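About Braroven

Braroven tests whether machines can do everyday chores. We are a small workshop in Van Wijk Hall, behind the old Droseo paint store, and we opened in November with one question from a local hardware chain: could a robot sort the returns bin at closing time?

The short answer is not yet, at least not without a person nearby. We publish what we find so that shops and households can decide for themselves what to spend money on.

What we test

Most of our work is picking things out of a bin and putting them where they belong. We keep a store of 385 ordinary items, bought used or given to us. For each trial we tip a handful into a metal bin and let the arm work through them. A full test is 200 picks. A person does the same 200 picks by hand, so there is something to compare with.

Boxes and blocks go fairly well. Soft items are harder, and clear wrapping is a problem for most cameras we have tried. Thin things lying flat against a wall of the bin are often left behind. Folding laundry and loading a dishwasher are on our list, but we have not started on either.

What we charge

Bin tests for local businesses cost the same whatever the result. Gandard, our written report series, is free to read. We do not sell robots and take no commission from anyone who does.
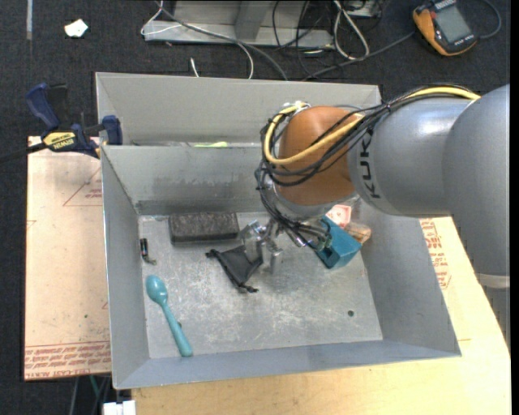 Written by the Braroven workshop lead
Last updated 29 March 2020

A drawstring pouch, a teal plastic spoon and a red-and-white packet are typical of what goes in. The pouch is the kind of thing we get asked about most. Fabric changes shape when fingers close on it, and cords can catch on whatever is next to them.

Visits

Groups of up to 20 can watch a test by arrangement. Please write to us first and tell us what sort of work you have in mind. Closed shoes are required on the workshop floor.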